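Sim gripper keeps knocking the cup when it picks up the bottle (school club)
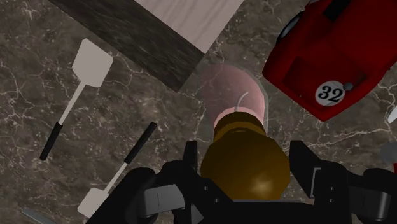 Plarkovine

October 17, 2023

Hi all, bit stuck. Doing the kitchen tidy task with our after school robotics club, all in the simulator for now. Real arm not till January. Task is pick up the bottle, leave everything else alone. Fingers close on the body fine but the neck points straight at the pink cup and it looks like they overlap from the camera. Score drops on most runs, 6 good ones out of 25. Also the red race car and the two spatulas count as "do not touch" so not much room to swing round. Is it the grip or the path?? Team is year 9s so simple fixes pls.

Bredodar

Path I reckon. Had the same with ours last year. Dont go forward after closing, go straight up first, then move. We set the lift as its own step and teh bumps nearly stopped. Overlap on screen might just be the angle btw, you're looking down on it. Print out the distance between bottle and cup before you change anything. If it's zero at the start then it's your approach that's pushing it.

Also slow the close down. Ours was set way too fast.

Sultitz

just move the cup

Brandão

Can't move the cup if the layout is fixed, check your rules. Agree with lift first. I'd also grip from further back so the fingers arent shoving the bottle along. Try 20 runs with each change on its own, otherwise you wont know which one did it. We changed three things at once, went up to 24 out of 25, and still no idea why.

Last updated: October
Contact us | Copyright the club help pages | Back to top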